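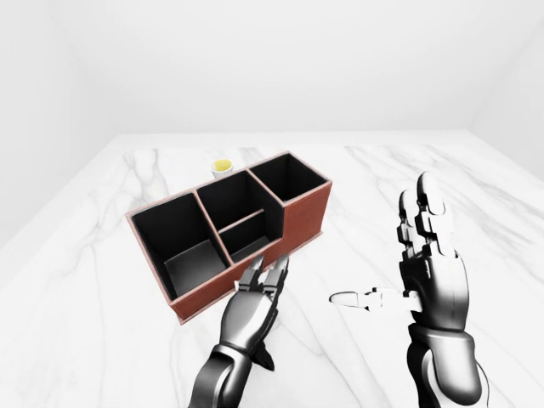
Simulated desk cell: both hands, organizer, cup with yellow liquid.

Pre-purchase inspection checklist – two-hand desk cell
Filled in by Hiếu Hoàng, read by Shaimaa Slaoui
Supplier of hands: Rekel. Site: Losovano, room 9

1. Table large enough for both hands to work
OK in simulation. The model has a marble top. We will not buy marble, please take it out of the quote.

2. Compartments of organizer empty at start
OK.

3. Liquids away from work area
NOT OK. The cup stands directly behind the organizer. For the real cell I ask for a closed cup, or a drip tray in the budget.

4. Right hand clear of objects
OK. It is raised, with the fingers together.

5. Left hand distance to organizer
Comment: fingertips are at the front edge already. Rekel must tell us the contact force limit in writing before we sign.

6. Emergency stop
Not in the model. Two buttons are necessary, one for each side of the table. Price is missing in the offer.

7. Guarding
Not in the model. Lục offered panels at 57 per piece and we need 4. Shaimaa wants to see the fixing method first.

8. Spare parts
Rekel includes one set of fingertips. I recommend to order a second set now – delivery takes long after January.

9. Software license
Jello license covers simulation only. License for the real hands is 300 more each year, to be added under running costs.

Result: purchase on hold. Open points are 3, 5, 6, 7 and 9. Shaimaa will call Rekel on Monday about point 5.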